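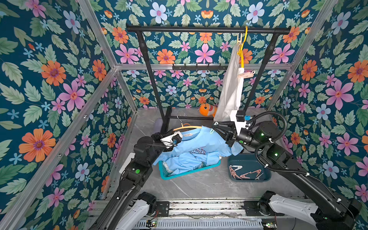 Garment cell: hanging task fails to start after kit update

Category: Support > Two-arm kits > Closed tickets
Reading time: 2 min

Product: Tundero two-arm garment kit, wrist cameras on both arms
Reported by: Theresia Hubmann, Ronstead
Status: closed, one follow-up open

Reported fault. Since the July update the hanging routine stops with "no free bar section" before the arms leave the hold position. The customer is evaluating the kit on T-shirts, with a mix of wire and plastic hangers, and needs the full run of 40 shirts before deciding.

Log, first pass. Restarted the controller, no change. Joint homing passes on both arms. Gripper force left at the factory setting. Bar detection returned a low score on every attempt, so the stop is correct behavior for the values it receives.
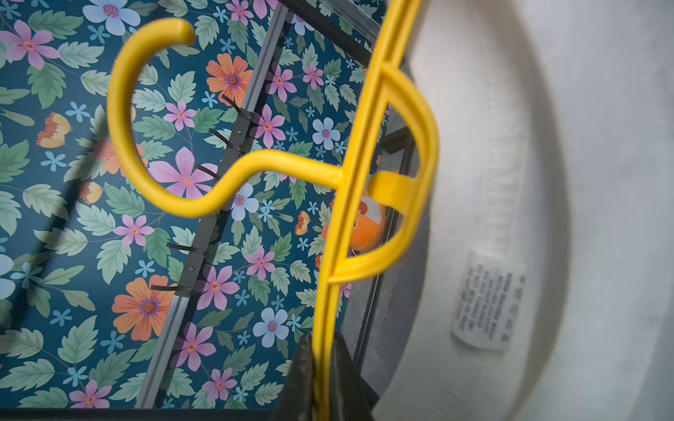

Wrist camera check

Exposure on the wrist camera had gone back to default with the update. The patterned wall behind the rack is dense - flowers, leaves, a metal rail with black zip ties - and the detector was picking up the rail as a second bar. The yellow hanger was segmented correctly at close range. Set exposure to 5 ms, raised the minimum bar width and masked the rail by depth. Detection then held for 200 consecutive stills with both arms parked.

Second pass. Routine starts. Two stops remained, both reported as "garment overlap" on shirts hung close together. Overlap tolerance changed from strict to normal in the task file. Customer asked to keep the clips on the garments during the test; the setting "ignore small clips" is now on.

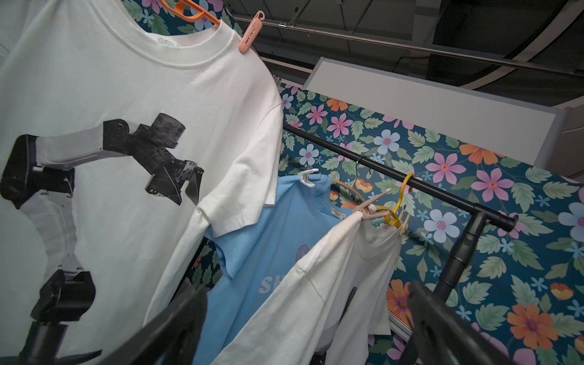
Mathis Roussel

Reviewed the overlap stops from the log. White shirts in front of a light blue one are separated well enough at the collar, less well lower down where one covers the other. Large prints are a separate matter: a shirt with a robot arm printed across the chest should be run with "arm self-filter" set to kinematic, as the visual filter can match on the print. Added to the release notes draft.

Open item: the update must keep exposure values. Passed to Odette Picard, target is the next patch. Until then, export the camera profile before updating and load it again afterward.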